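About Zorel

Zorel designs and sells small open-sided baskets for kitchens, shop counters and hallway shelves. The business works from two rooms in Farnside and supplies both the trade and single buyers. It was set up in 2000 to sell bread trays, a line dropped after two seasons.

What we make

There are two ranges. Masta is the plain range, with a straight rim, and is sold in packs for shops. Yu is the coloured range and is sold singly. Baskets in either range are for dry goods: fruit, rolls, keys, post, wrapped soap. They are not rated for oven or freezer use.

Colours are made in runs of 500. Shade can differ slightly from one run to the next, so customers matching an earlier purchase should quote the run number on the delivery note.

Orange basket, table and close views 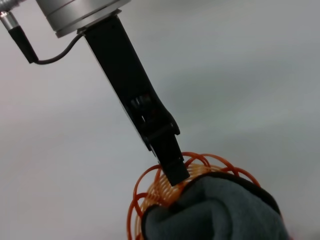
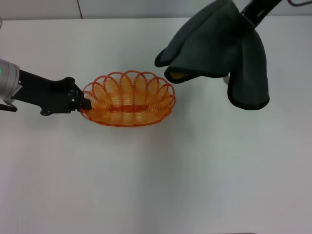
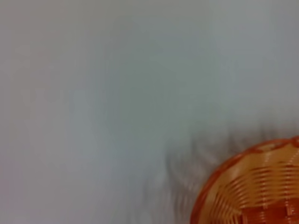 How we check

Rims are checked first, then the base. A basket is set on a flat surface and pressed lightly at each end. If it rocks, it is put aside. Loose ends at the rim are trimmed once only; a second loose end in the same place counts as a fault. Faulty baskets are not sold as seconds.

Care

Wash by hand in warm water with a soft brush. Stand upside down to dry. Do not stack baskets of different sizes, as the smaller one will mark the inside of the larger.

Orders and returns

Trade orders are packed in Farnside and leave within two working days. Returns are accepted unused, with the delivery note. The Farnside rooms are closed for stocktaking for the first half of July, and orders placed then are packed when we reopen.

Page last revised Jun 9, 2022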